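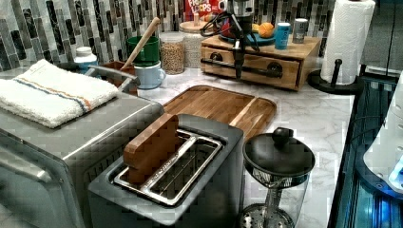

How to clear a kitchen worktop (and get some of it to stay cleared)

Posted 15 April 2026 in Kitchens

Every few months somebody writes to ask how I keep my worktop clear. I don't. I clear it, I admire it, I make a slice of toast, and by the weekend it looks like the bric-a-brac table at a school fete. What I can offer is a method for clearing it quickly and for making the slide back into squalor a bit more gradual. It takes an afternoon the first time and half an hour after that.

You will need washing-up liquid, two cloths, a dry tea towel, an old toothbrush, a cardboard box and a table to put things on. If you haven't got a table, use the floor, but shut the dog in another room first.

Step 1. Take everything off

All of it. I know the temptation is to shuffle things along to the left, wipe, and shuffle them back, because I did this for years and called it cleaning. Unplug the appliances and carry them over one at a time with their flexes looped up, unless you want to discover how far a toaster can swing. If you have been cooking, leave the oven until it has cooled down properly.

Put like with like on the table as you go. Things that heat, things that hold other things, things you eat, things you drink from. There will be a fifth pile, which is things you can't explain. Mine had a curtain hook in it and an Anetti milk frother that has never frothed anything beyond a mild lather.

Step 2. Deal with the crumbs

A toaster is a crumb storage device with a sideline in toast. Make sure it's unplugged and cold, pull out the tray if it has one, and empty it into the bin. Then hold the whole thing upside down over the sink and give it a few gentle shakes. Stop when it goes quiet. Don't poke about inside with a knife, and don't rinse it, however much it seems to be asking for it.

Countertop ovens hide their crumbs under the bottom element and along the hinge of the door. This is where the toothbrush comes in. Brush towards you, catch the lot in a damp cloth, and wipe the steel along the grain so that it doesn't end up looking like an ice rink.

Step 3. Wash the surface

Warm water, a drop of washing-up liquid, a well wrung cloth. If your worktop is real marble, that is as exciting as it gets: no vinegar, no lemon juice, none of the sprays that boast about limescale. Acid eats the polish and leaves a dull patch the exact shape of your mistake. Laminate will put up with more, but it still doesn't enjoy scouring powder.

Start at the back and bring everything forward. Mosaic splashbacks look marvellous in the showroom, where no one fries onions, and every line of grout is a shelf for grease. Go over the bottom few rows with the toothbrush and then dry them. Drying is the dull part, and it's what stops the streaks.

Step 4. Give everything a job interview

Now for the table. My rule, pinched from Cristóbal Benítez, who fitted my kitchen and has watched a great many people ruin his work, is that a thing may live on the worktop if you use it on 6 days out of 7. Everything else goes in a cupboard or in the cardboard box.

The toaster gets in. The coffee things get in. The utensil crock gets in, though its contents don't all get in with it. Tip them out and ask how many wooden spoons you can stir with at once. I had five, plus a slotted thing for poaching eggs, which I do once a year for visitors I'm trying to impress.

Mugs belong in a cupboard or on hooks. Two stacked by the spoons will always look as though they're waiting for someone to wash them. Vitamins can go in the cupboard as well. I was once told I'd forget to take them if I couldn't see them, and I can report that I forgot to take them perfectly well when they were next to the kettle.

The box of rejects goes under the stairs until July. Whatever hasn't been fetched out by then goes to the charity shop. My Tatberg waffle iron has been through this twice and I have so far lost my nerve both times.

Step 5. Sort the top of the oven

The top of a countertop oven is warm, flat and at a convenient height, and so it attracts things in the way that a radiator attracts cats. It is also one of the worst shelves in the house. Most manuals want the top and sides kept clear when the oven is on, and they're right to. Tea towels are the usual offender. I like a nice striped one as much as anybody, neatly folded too, but it needs a hook or a rail and it needs to be nowhere near anything that gets hot.

I bought a Ploveck stick-on rail for mine. It has fallen off once, at night, with a noise like the end of the world. Clean the surface with surgical spirit before you stick it on and leave it overnight before you hang anything from it, as the instructions say and as I didn't.

Step 6. Put the back row in order
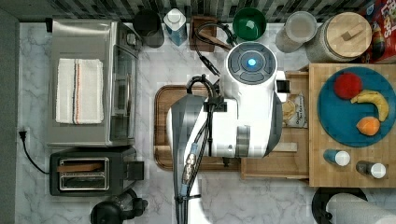

Cooks have always shoved things to the back of the worktop and then been surprised to lose them. A back row is fine provided you can see every item in it and lift it out without moving anything else. That means one row, never two, with the tallest things at the ends. Canisters and tubs with proper lids are the right sort of tenant: the big one with the round bamboo lid and the clear plastic container could both stay put in my kitchen. The green bowl could stay if it earned its keep with garlic or lemons in it. The cereal box in the corner would have to go. Cereal boxes are designed to shout across a supermarket, and they carry on shouting when you get them home. Decant it or put it in a cupboard.

Cartons are another matter. Anything that ought to be in the fridge should go back there now, while you're thinking about it. Anything that keeps at room temperature can go in with the tins.

Step 7. Stand the boards up, or choose one

Chopping boards eat worktop faster than anything else. If you own several, pick one to leave out and stand the others on edge in a cupboard, with a gap between them so the air can get round. Lying a damp board flat on stone is how you get a board that rocks when you slice on it.

For the one that stays out, I prefer a board with a juice groove, the groove being all that stands between a roast chicken and your socks. Wash it, dry it, stand it up for an hour, and only then lay it down. Oil it when it starts to look thirsty. Food-grade mineral oil will do, rubbed in with a bit of old T-shirt and left overnight. I pay too much for the Barrientos stuff in a tin, and all I can say in its defence is that I like the tin.

Step 8. Put the appliances back with some sense

Start with the sockets. The toaster should sit close enough to one that its flex doesn't have to wander across the worktop to get there, and not directly under a wall cupboard. The oven needs space round it on every side; check the manual for how much, and if you have lost the manual, be generous. My own toaster stands 20 centimetres from the wall, which I arrived at by scorching a calendar.

Then leave a gap. This is the whole point of the afternoon. You want one unbroken stretch of worktop, next to the hob if you can manage it, where nothing lives at all. Mine is 100 centimetres long. If yours can only be half that, fine, as long as you defend it. Post doesn't go there. Keys don't go there. A plate may go there for as long as it has your lunch on it.

Coffee things go together at the far end, near the tap. A glass cafetière wants to be at the back of its patch, where an elbow won't find it. Rinse the filter under the tap straight after use and scoop the grounds into the bin or the compost, never down the plughole. I paid a plumber 290 to learn that one, and he brought his own biscuits.

Step 9. The two-minute version

Do this every night, before you sit down, as you will not be getting up again. Put away whatever has crept into the gap. Wipe from back to front. Hang up the tea towel. Shut the drawers, including the one that's always left hanging open so somebody can catch a hip on it in the dark.

It will slip. Somebody will leave a receipt there, and then there'll be a banana on the receipt. When you can no longer find the bread, go back to step 1.

A few questions that come up

Can I keep the bread on top of the oven? No. See step 5.

My worktop is tiny. Then be harsher in step 4, and think about a board that fits over the sink. It gives you somewhere to chop, and it hides the washing-up.

What about the kettle? The kettle stays where it is. I'm not a monster.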